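About us

Hello, and thanks for clicking through! I'm Fouad Mansour and I run Beder, a small evening language school on the first floor above the old post office in Stestitz. We teach Arabic, French and a bit of Spanish to grown-ups who mostly have jobs, children or both, and who turn up at half past six having eaten a sandwich on the bus.

I started the school with one class and a borrowed whiteboard. My old teacher, Moataz Ramadan, had just retired and said he'd help me out for a term. That was a good few years ago and he still takes the Tuesday beginners, so you can draw your own conclusions about how retired he is. Between us we've now had 294 people through the door, and quite a lot of them have come back for a second language (or for the same one again, after a long gap – no shame in that, I've done it with Spanish twice).

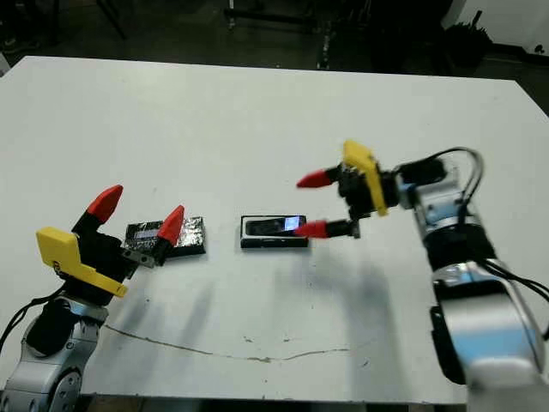

How we teach

We talk a lot. Classes are never bigger than 18 and you'll be speaking from the first evening, badly, like everyone else in the room. There's homework but it's short. In your first year we aim for the 500 words you'll really use, so ordering, asking the way, complaining about the weather, talking to somebody's grandmother. By the end of year three the list is up to 3000 and you should be able to follow the news if the newsreader isn't in a hurry.

Arabic students always ask which Arabic we teach. We do the written standard alongside everyday Moroccan, which is what I grew up with at home, and Moataz adds Egyptian whenever he feels like it. It does get a bit muddled in week four and then it settles down. 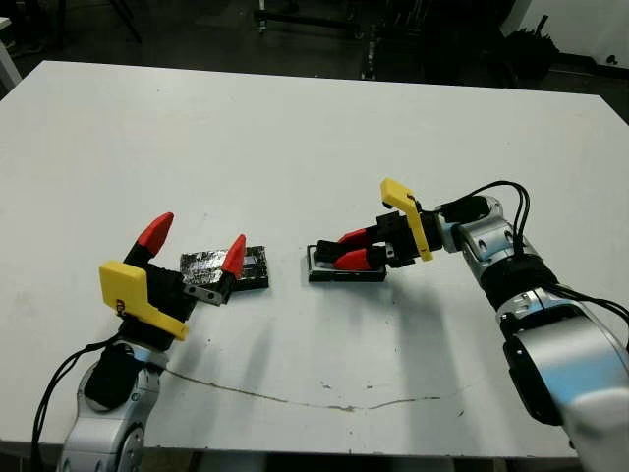 The books are our own choice and we change them when they annoy us. At the moment the French groups are on the Clistier course, second part, and I like it very much apart from the chapter on camping. You can buy a copy from us or bring a used one, as long as it has the audio with it.

New beginners' classes start in April and you can join the higher groups at any point after a quick chat with me, so we can find you the right level. Kabbaj, the café downstairs, stays open until nine on class nights and does a very good mint tea, and most of us end up there afterwards, still arguing about verbs. Come along and sit in on a lesson first if you like, there's no charge for that! Just ring the top bell. The bottom one belongs to the dentist.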